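Went to the Plesside open day on 3 July 2023. They build and test robots for cleaning and housekeeping work. I run the housekeeping side of a small motel, so I was there to see if any of it is useful to me yet. Thread.

The open day is free but you have to book. There were 80 spots and they were gone when I looked the first time. I got in off the waiting list the night before.

You sign in, get a sticker and get put in a group. My group did the workshop first, then the room demo, then questions. I'd have preferred the room first. The workshop is mostly benches and people at laptops.

The one I came for is called Rana. It has two arms, each with a simple gripper that opens and closes in a straight line. No fingers like a hand. I asked about that and was told hands are harder to fix when they break.

The test room is made up as a hotel room. Bed, nightstand, lamp, sofa bed, carpet. The job was picking up rubbish from the floor and putting it in the bin. Nothing else - no bed making, no wiping down.

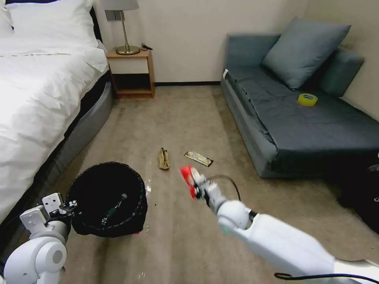

5 min read

It goes one piece at a time. Gripper comes down, closes, lifts, swings across to the bin by the bed, opens. Then it goes back for the next one.

It is faster than I expected through the air and slower than I expected near the floor. The last bit of the reach is where all the time goes.

First question from our group was whether a person was steering it. Answer: sometimes. On some runs a staff member controls the arms and the robot records what they do. On others it works from what it has learned. They said before each run which kind it was.

I appreciated being told. I went to a trade show last October where a machine folded towels very nicely and I only worked out at the end that there was someone behind a curtain with the controls.

The figure on the wall board was 324 runs in that room so far. I asked what counts as a run. It's one full attempt at the floor, whether it gets everything or not. So that's a number for how much they've tried, and the success rate wasn't on the board.

I asked for the success rate. They said it depends on the item and they didn't want to give one figure. Fair enough, but I'd need one before I could take this to the owner.

Flat things are the problem. A wrapper lying flush on carpet gives the gripper nothing to close on. A crumpled paper bag is much easier because it stands up off the floor. Same thing with a pair of kitchen tongs if you want to try it at home.

Chip packets are somewhere in between. They squash, which helps, but they are slippery and can come out of the grip if it only has a corner.

Bottles are easy to pick up when they're standing and more of a nuisance lying down, because they roll when touched. Also the height matters for the bin. A tall bottle has to go in at the right angle or it catches on the rim. 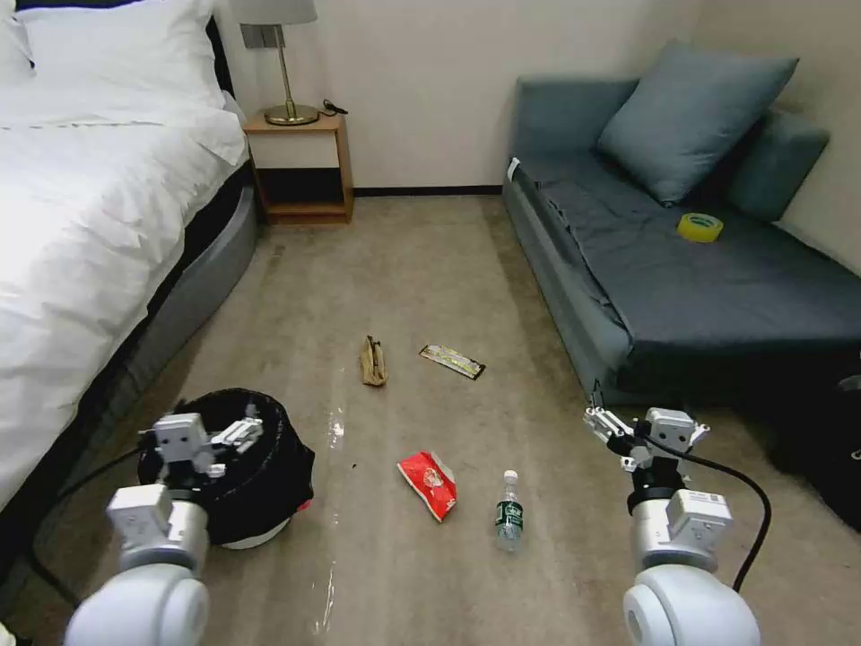 The bin stays in one spot by the bed for the whole session. I asked what happens if a guest has moved it. At the moment the robot expects to have it in view when it starts. If it's in the bathroom, which in my rooms it usually is, someone has to put it back first.

My rooms are also narrower than people think. The gap between the bed and the sofa in the demo room was close to what I deal with, so I'll give them that. Somebody has been in an actual hotel room.

Carpet was a deliberate choice, we were told. Hard floor is easier for picking up but most of the rooms they are aiming at have carpet.

Someone asked how it knows what is rubbish. This was the best question of the day. A guest's receipt on the floor might be rubbish or might be something they'll ring up about for a week.

The answer was that it doesn't know, and for now anything on the floor inside the marked task gets treated as rubbish. In a real hotel it would only go in after checkout. Even then I have a lost property shelf full of things that were on floors after checkout.

The plan is that a person does a quick walk through first and takes out anything that might matter. At which point they're in the room and could pick up the wrappers. I said this. They took it well and wrote it down.

Where they see it helping is the rooms that are left in a real state. After a wedding, or a footy team. A person does the first look and then goes on to the bathroom while the robot does the floor. I can picture that a bit more.

The group session in the test room ran 21 minutes. You stand behind a line of tape by the door. If you're short, get to the front early. I'm short and did not.

There is a stop button on the wall and another one carried by a staff member. They showed us it working before anything else happened, which is the right way round. I'd like to see that at more of these days.

Noise: not much. Quieter than my vacuum by a long way. You could run it with someone asleep next door.

Cost: not for sale. Lotetell has a trial planned in one of its hotels and that comes before any talk of price. I asked if a motel my size would ever be the customer and got a polite maybe, probably through a rental.

Stomar had a table in the foyer too. They do linen trolleys that follow you down the corridor. Much duller and I would buy two of them tomorrow. My staff's backs are the biggest issue I have and it's all pushing and lifting.

I did tell the Plesside people that floor rubbish isn't where our time goes. It's beds first, then bathrooms, then hair. Hair on everything. They have heard about the hair before.

Beds are being worked on in another part of the building but it wasn't on show. A fitted sheet was mentioned and a few people laughed, and the engineer did not.

Practical stuff if you're going to the next one. Parking is on the street and fills up. Tea and coffee provided, no food, so eat first. The toilets are back past reception. Kids are allowed in the workshop but have to stay with an adult for the room demo.

I'm not putting my name down for anything yet. I've asked to be told when the Lotetell trial has results, and I've asked for the success rate by item. If they send it and I'm allowed to share it I'll add it to the end of this thread.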